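Bridis Community Boards > Home and Hearth > Renting and Small Spaces

Thread: Carpet in a rental, am I allowed to hate it

tiltby_tenant
Joined March 2025

New here. We've just moved into a two-bedder in Tiltby and every room except the bathroom is carpeted. The kitchen is carpeted. I'd like that noted. The agent called it "a warm touch" and moved us briskly along to the linen cupboard.

I grew up on floorboards and have no idea how one lives on this stuff. How often do you vacuum? Do I need a proper machine, or will the $295 stick thing from the hardware place do? And is it reasonable to ask the landlord for lino in the kitchen, or will I be laughed at?

grumblebum
Senior member

You'll be laughed at. Ask anyway.

Vacuum twice a week, slowly. Most people vacuum as if they're being chased. Stick vacs are fine for crumbs and useless for grit, and grit is what wears a carpet out. Get a second-hand barrel with a powered head.

magpie_season

Disagree with grumblebum, as is traditional. I've had a stick vac for 4 years in a fully carpeted unit and got my whole bond back. The trick is no shoes inside. Put a rack by the door and glare at visitors.

grumblebum
Senior member

You got your bond back because the agent didn't kneel down. Mine kneels. She brings her own torch.

offcut

Carpet layer here, retired, knees to match. A few things.

Ask what's underneath before you spend a cent. If the underlay has gone to powder, no vacuum will make the place feel clean. Lift a corner in the back of a wardrobe, where it's usually just tacked down, and have a sniff.

Colour matters more than people reckon. Beige shows tea. Dark shows lint, and every bit of it. Mid-grey shows nothing, and you'll feel as though you live in a dentist's.

Kitchen carpet should be a criminal matter.

tiltby_tenant

Sniffed the wardrobe. Smells like a wardrobe. Taking that as a win.

The kitchen carpet is brown with a smaller brown on it, so I couldn't tell you what it shows. I dropped half a jar of beetroot on Monday's-worth of crumbs and can no longer find either.

magpie_season

Beetroot: cold water, blot, more cold water, don't rub. Then white vinegar if it's still pink.

grumblebum
Senior member

Patch test the vinegar first. Some of the older wool ones go a funny colour, and then you're explaining two stains.

safavi_blue

Can I put in a word for carpet? I lived in boards for years and froze. Feet like fish fingers from June onwards. We moved to a carpeted place out past Ballau and our heating bill dropped by $500 over the winter. I sit on the floor to fold washing now like some kind of contented toddler.

Ours is a dark blue-green and offcut is dead right about lint. I do a going-over with the roller between vacuums, mostly along the edges where the vac can't be bothered.
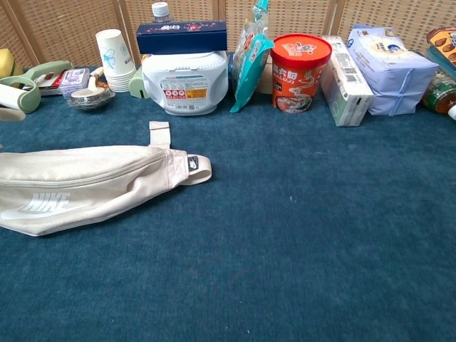

Anyway, what really helped was doing the vacuuming in two directions. Up and down the room, then across it. It takes twice as long and I resent every minute, but the pile stands up properly and you get far more out of it. The first time I did it I emptied the canister and felt personally accused.

offcut

Two directions is correct. Gold star.

magpie_season

A roller on carpet is madness, though. You'd go through a whole pack of sheets per room. Rubber broom. It drags up hair like nothing else, and you can rinse it under the tap.

safavi_blue

I own the rubber broom. It's very good and I hate the noise it makes. The roller is silent and I can do it during the footy.

grumblebum
Senior member

For once I'm with magpie. Rubber broom, 8 bucks, lasts forever. The sticky sheets are a subscription with a handle.

tiltby_tenant

Update for those following at home. I wrote to the agent asking about lino in the kitchen. I was polite and attached a photo of the beetroot region, as best I could locate it.

The reply says the owner "is fond of the carpet" but would consider a mat.

I have bought a mat. It's brown. I've also found a second-hand barrel vac with a powered head, and it sounds like a light aircraft. The neighbour has already asked if we're having work done.

grumblebum
Senior member

Good machine, that. Check the belt.

magpie_season

And get a shoe rack.

offcut

Don't get a mat with a rubber backing. Some of them mark the carpet underneath and you'll cop it at the end of the lease.

tiltby_tenant

It has a rubber backing. Off to the shops again.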